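Checking finger zero and cable slack on a two-armed humanoid

We run this check on our humanoid every 60 hours of arm time, and again after any hand has been off the wrist. It takes one person 11 minutes once you know the order. You need the hex key set, a soft brush, the Gemovus service laptop and something light and round to grip. An apple is fine.

1. Put the arms in the rest pose and press the stop button. Wait for the drives to go quiet before you reach in.

2. Brush the gaps between the finger segments. Grit in there gives the same fault as a badly set zero, so do it first.

3. Look at each wrist joint and try the screws with the key. Nip up any that move. Don't lean on them, the threads are in cast metal.

4. Release the stop, open the hand page and run "zero fingers" on the left hand, then the right. Never both together. The reading for a straight index finger should settle at 2970. If it is out by more than 300, run it once more before you change anything.

5. Try a two-handed pinch over a basket, at the slowest speed.

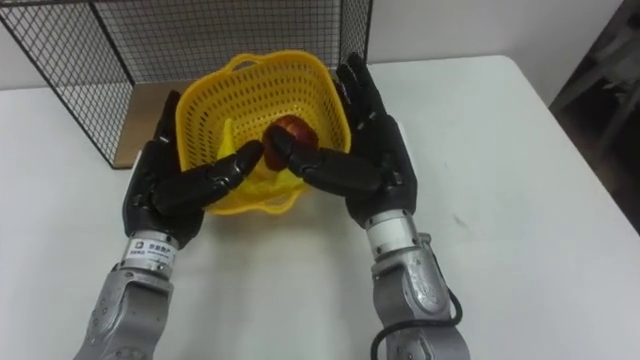 Both index fingers should touch at the same moment. If one gets there early, the object is pushed across before the grip closes, and you will see it roll. Correct the late side in small steps and repeat from step 4.

6. Now the cables. Move each arm slowly out to full reach over the desk, hand flat, palm down, and stop there. Walk round the back and follow the bundle from where it attaches down to the floor. 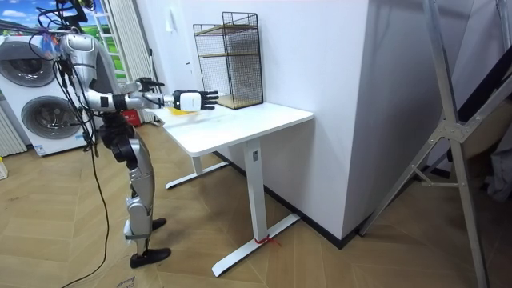
You want slack at full reach, with no strain on the small connectors. If the bundle goes tight, give it more length from the top and tie it again loosely. Check the floor run as well, and keep it clear of where the feet go.

7. Bring the arms back to rest, save the hand settings under a new name and write the readings in the log. Keep the old file until the next check.

If the zero drifts again within a day, the fault is probably in the finger drive and the hand has to come off. The Maksymiv page covers that job.

Comments (3)

Nives Mancuso
Step 2 fixed mine. I had redone the zero four times in December before I thought of a brush.

Ottavio Testa
Does the index reading apply to the older Grirkano hands? Mine settles a good bit lower and grips fine.

Nives Mancuso
Ottavio, the older ones have their own value, it's on the sheet that came with the hand. Use that and keep the same tolerance.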